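The Green One

Dinesh Grewal had folded for Hasa Linens long enough that his thumbs knew a hem before his eyes did. On the morning the arm came he was given a stool, a tablet and a new title, and told to sit.

"Sit?" he said.

"Sit and teach," said Tudia, who ran the floor and was so excited she had put her coffee down somewhere and lost it. "You tell it good grab or bad grab. That's the job now!"

The program was called Clullum. The arm itself had no name until the packing crew started calling it Kiss, from the way it came down on the cloth, a quick peck and then up again. It had done 4,000 pillowcases at the other site, all flat, all white. Crinkle cloth was another matter. Crinkle cloth slid and bunched and hid its own corners, and Dinesh loved it for that.

He gave it the green one first. He could have picked something easy, and Tudia plainly wished he had, but he wanted to see what it would do.

Kiss went in fast, straight for the folds.

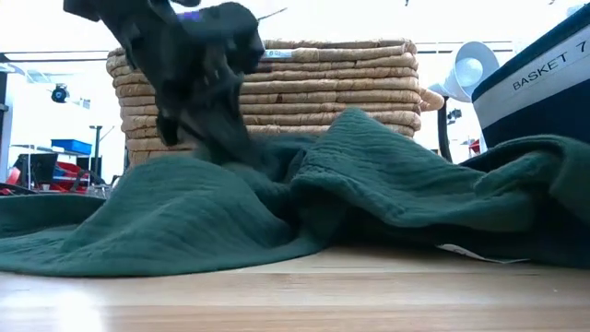 What Dinesh Saw

It had gone for the middle. Of course it had! Every new folder goes for the middle, where there's the most to hold. He had done the same at nineteen, and old Mr. Hasa had reached over and moved his hand without a word.

"Bad grab," Dinesh said, and tapped the tablet. Then, because the tablet had a box for notes and he had plenty to say, he typed: Find the hem. Follow it along until it turns. The corner is where it turns.

Tudia read it over his shoulder. "It can use that?"

"You tell me. You went to the training."

By lunch he had tapped 941 times and his finger was sore. His shoulders weren't, though, and he kept rolling them, waiting for the ache, the way you feel for a step that has been taken out of a staircase. Across the floor the packing crew had come over with their sandwiches to watch. They cheered for the good grabs and groaned at the bad ones, and somebody started keeping score on a carton lid.

"What happens when it gets them all right?" asked the youngest of them, a boy who had started in July and still folded towels crooked.

Dinesh thought about that. There were 3,000 pieces on the order sheet, and he knew what they would have done to his wrists.

"Then I'll have time to fix your towels," he said. "Bring me one. Bring me 2."

The boy went to get them. Behind him the arm was coming down again, a little nearer the hem, and Dinesh leaned forward on the stool with his sore finger ready.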